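Shop Bedding Bath Care Guides Gift Cards Contact

All Departments > Bedroom > Blankets & Throws > Praver Washed Wool Throw

Filed under: Cozy things, Wool, Made in small runs

Praver Washed Wool Throw

We've carried a lot of throws over the years, and I'll admit that most of them have come and gone without much fuss. The Praver is the one people come back to the shop to tell us about (usually while they're buying a second one for a sister or a neighbor). It's a big, soft, midweight wool throw, woven in a plain twill and then washed before it's finished, so it arrives already relaxed and a little bit fluffy, the way an old favorite feels after a few winters on the couch.

Ilaria Marras designed the first version for her own drafty living room, and it has stayed close to that first version ever since. The edges are whipstitched by hand in a slightly darker shade than the body. There's no fringe. Ilaria grew up with cats and feels strongly about fringe, and after our own experience with a kitten in the stockroom we have come around to her way of thinking!

The wool comes from Aksoy, a family mill we've bought from for years, and Zerrin Gündoğdu there still picks the fleece lots herself each October. She leans toward a longer fiber than you'd normally find in a throw at this price, and it makes a real difference to how much shedding you'll see. Expect a little fuzz in the first couple of weeks, especially on dark pants. After that it settles down very nicely.

Colors this season are Oat, Dark Moss, Brick and a new one called Rurnness, a cloudy blue with a bit of gray in it. I wasn't sure about Rurnness when the samples came in, and now it's the one on the back of my own reading chair, so there you go. Colors do shift a touch from one dye lot to the next - if you're ordering two and want them to match, please put them in the same order and leave us a note. 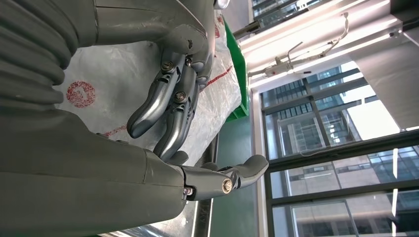
Can I wash the Praver at home?

Hand washing in cool water with a wool soap works very well, and a washing machine is fine too if it has a true wool cycle. Press the water out in a towel, don't wring it, and dry it flat away from the heater. Please keep it out of the dryer, even on low. Between washes it does wonders to hang it outside on a cool, breezy morning for an hour or two, and most households find they only need to wash it once or twice a year.

If moths are a worry where you live, put the throw away clean for the summer in a cotton bag with a good zipper. We sell the Grovex storage bag for this and it fits one Praver with room left for a sweater or two. Cedar blocks are nice to have as well, though they need a light sanding now and then to bring the smell back.

Every throw comes with a small card of matching yarn for mending. Tuck it in a drawer somewhere you'll remember! Snags happen to all of us, and a pulled loop can usually be eased back in with a blunt needle and a bit of patience. If it's worse than that, send it in and Wael Ghoneim will have a look at it at his repair table. The first repair is free within 3 years of purchase, and you only pay the postage to us.

Details

Item no. 1273
Fiber: pure wool, undyed warp in Oat only
Weave: twill, washed finish
Edge: hand whipstitch
Ships folded in paper, with mending card
Made in runs of 200

Orders usually leave us the next working day. If a color is showing as sold out, the next run is normally 14 weeks behind it, and you can ask Monique Lemaire at the front desk to put your name on the list. She'll drop you a line when it's in, and she'll hold one for you for a week with no deposit.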